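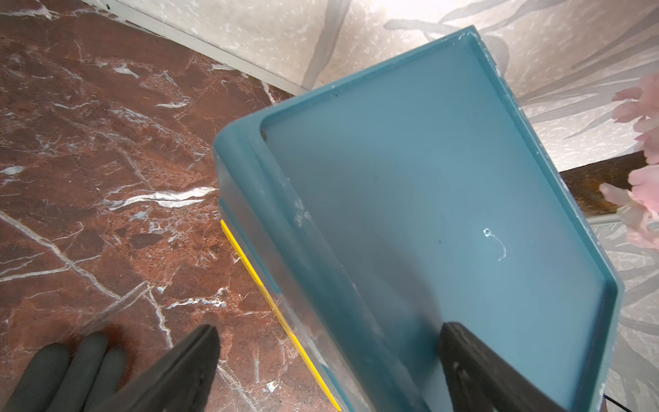 # nilletero

A small command-line program that keeps track of a seed collection: what you have, how old it is, and whether it's worth the potting mix. It began as a spreadsheet with 3,062 rows, most of which were tomatoes. The spreadsheet is still in `legacy/` for anyone who enjoys merged cells.

Current release: 4. Release 3 had opinions about leap years and has been withdrawn.

## Install

```
git clone the repo, then:
make
make install
```

You need a C compiler and SQLite. Windows may work. Jovita Rosales got it running on hers once and then replaced the laptop, so the notes in `docs/windows.md` stop at step five.

## Getting started

```
nilletero init
nilletero add "Vorard" --kind bean --year 2017
nilletero sow "Vorard" --cells 12
nilletero due
```

`due` lists everything you meant to plant by now. The first run can be long. Pipe it through `less` and sit down.

Germination tests go in like this:

```
nilletero test "Tanui" --sown 10 --up 3
```

After two tests on the same packet, the program starts giving an estimate. After three bad ones it prints `compost?` beside the name. You can turn this off with `blunt = no` in the config file, and several people have.

## Packet names

Names are limited to 128 characters. This seemed generous until someone tried to import a swap list where every entry included the life story of the grandmother who grew it. Put the grandmother in `--notes`, where there's room for 2,000.

Spelling matters. "Plakora" and "Plackora" are two different peppers as far as the database is concerned, and in my own case they were the same pepper for six years. `nilletero merge` fixes that:

```
nilletero merge "Plackora" "Plakora"
```

The second name wins. There is no undo, so make a backup first (`nilletero dump > somewhere.sql`).

## Frost dates

You set these yourself, in `~/.nilletero.conf`:

```
last_frost = 05-10
first_frost = 10-04
```

I won't be adding a weather lookup. I had one, and it told me to set out basil during sleet.

## Known problems

- Garlic planted in November is shown as overdue until you enter a harvest date. Ignore it, or lie about the harvest.
- `export --labels` prints one blank label at the end of every sheet. I write "misc" on mine.
- Sorting by Latin name puts anything without one at the top, so my list opens with "squash, maybe."
- Biennials are supported in the sense that they don't crash anything.

## Contributing

Patches are welcome, and so are bug reports with the output of `nilletero --version` pasted in. Replies are slow from March to June, when I'm outside.

## License

MIT. The sample data in `seeds.csv` is public domain, including the typos.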